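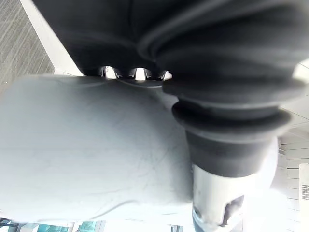 Prevum to begin billing water by meter in all Misedero apartments

27 April 2023

Prevum Housing has confirmed that the 1,383 apartments on the Misedero estate will move from a flat water charge to metered billing in November. The change was approved at the spring meeting of the board and follows a trial in the Leitão building, where 240 apartments have been billed by meter for the past year.

Under the present arrangement, every household on the estate pays the same monthly amount for water, set according to the number of rooms in the apartment. Tenants have asked on several occasions for a charge that reflects what each household uses, and the question was raised again in last year's tenant survey. Prevum received 2,282 completed forms across all of its properties, and the water charge was the subject most often mentioned by respondents at Misedero.

"A person living alone in a three-room apartment pays the same today as a family of five next door," said Leonor Azevedo, head of tenant services at Prevum. "We have had letters about this for years. The board took the view that the trial had given us enough to go on."

Metered billing covers both hot and cold water. The fixed part of the charge, which pays for the upkeep of pipes and pumps in the buildings, will remain and will be shown on a separate line of the rent statement. 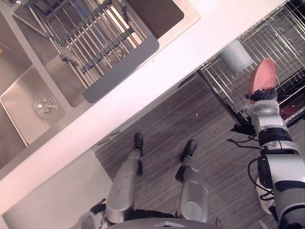
Results from the Leitão building

Water use in the Leitão building fell by 11 percent during the trial year, compared with the year before. Most of the reduction was in hot water. Prevum notes that the building also had its bathroom faucets replaced shortly before the trial began, and that part of the saving should be credited to the new fittings.

Bills went down for a majority of households in the building. They went up for others, mainly larger families, and in a small number of cases the increase was significant. Several of these were traced to running toilets that had gone unreported while the charge was flat. Repairs were made at Prevum's expense and the bills were corrected.

Interviews carried out at the end of the trial suggest that tenants changed their habits mainly in the kitchen and the shower. Many said they had stopped washing dishes under a running faucet and now fill one side of the sink instead. Others had begun to wait for a full load before using the washing machine. Few reported that they found the change a burden, although some older tenants said they had worried about the bill in the first months, before they knew what to expect.
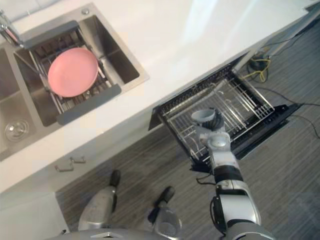 The monthly statement was the part of the trial that drew the most criticism. Tenants found the first version hard to read, with cubic meters given to three decimal places and no comparison with the month before. A revised statement was introduced halfway through the year. It gives use in gallons, shows the previous month alongside, and states the price per unit at the top of the page. The revised version will be used for the whole estate.

Installation during the summer and fall

Meters will be installed by Dudia, the contractor that carried out the work in the Leitão building. Each apartment will need one visit. The water will be shut off in the apartment while the meters are fitted, and tenants are asked to clear the cupboard under the kitchen sink and the area around the bathroom pipes beforehand.

A notice with the date and time of the visit will be placed in the mailbox two weeks ahead. Tenants who cannot be at home may leave a key at the estate office or ask for another time. Dudia's fitters carry photo identification and will never ask for payment at the door.

Work starts in the low-rise buildings along the east side of the estate and then moves to the towers. The Leitão building already has its meters and will not be visited, except where a faulty unit has been reported.

Conceição Pacheco, who is in charge of the installation work at Prevum, advises tenants to report drips and leaks now - before the meters are in place. "A faucet that drips all night is cheap to fix and expensive to ignore," she said. "If something is leaking, we want to hear about it this summer."

Pacheco added that fitters will check all visible connections during the visit and pass on any faults they find. Small repairs, such as a worn washer, will be done on the spot.

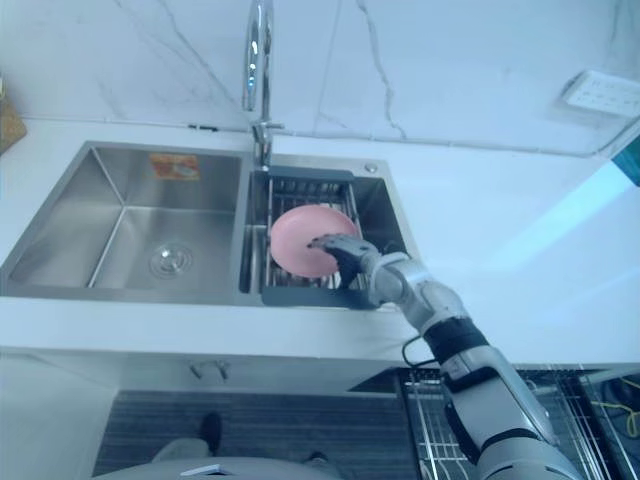 Larger repairs will be booked separately through the maintenance department. Tenants will not be charged for the repair of normal wear, and any water lost through a fault that has already been reported to the office will be deducted from the bill.

Support for larger households

The board has set aside money for a transition period of one year. Households whose bill under the new system is considerably higher than the old flat charge may apply for a reduction, which will be granted in full for the first six months and by half for the next six. Families with young children and tenants who use more water for medical reasons will be given priority. A separate arrangement for medical need will continue after the transition period ends.

Application forms will be available from the estate office in the fall, together with a sheet on reading the meter. Tenants who have moved in from the Leitão building during the past year should bring their latest statement so that the office can transfer their details.

Prevum will hold information meetings in each part of the estate before billing begins. Times will be posted in the stairwells. Written questions may be handed in at the office or sent with the rent slip, and answers of general interest will be printed in the tenant newsletter.

The first metered bill will cover the month of November and will be sent out with the following month's rent statement.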